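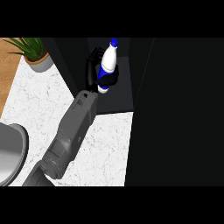
What do students need to know before they join the robotics club?
Very little. If they can save a file and wait their turn, we can teach them the rest between the first meeting and the winter break.

Home About the Club Talks Handouts Calendar Contact

Speaker notes, parents' evening, 16th December

Welcome everybody, and thank them for coming out on a school night (mention the coffee at the back, and that the restrooms are down the hall on the left). Say how happy I am to see so many new families, and that I will try very hard to stop on time, though those who came in July know how that went.

Start with the kitchen project. The students named it Filley and I have given up asking why. All of it lives in simulation this semester – a gray arm, a marble counter, a dark cabinet with a shelf inside, and a bottle with a blue cap that everyone in the club now dreams about. We have 17 students in three teams, and each team writes its own reach and its own grip.

Next slide, and let them look at it for a moment.
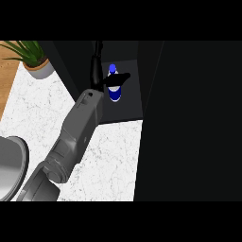

Image: Rivby Robotics Club, Filley simulation

Point to the fingers reaching across the front of the bottle. Explain that the walls of the cabinet leave the arm very little room, so a path that looks fine out over the counter can get into trouble in there, and that the teams spend most of their evenings on this small stretch. Tell the story of team Cáceres, who logged 1,861 tries and kept a notebook on them, a real paper one, which I love.

Talk about grading here if anyone asks. There are no grades. There is a demo night, and each team gets 7 minutes and a turn at the big screen.

Then the Vukham meet in spring – permission forms are on the side table, please take two if you have two students. Rides still needed.

Pause for questions. Remember to repeat each one so the back row can hear it.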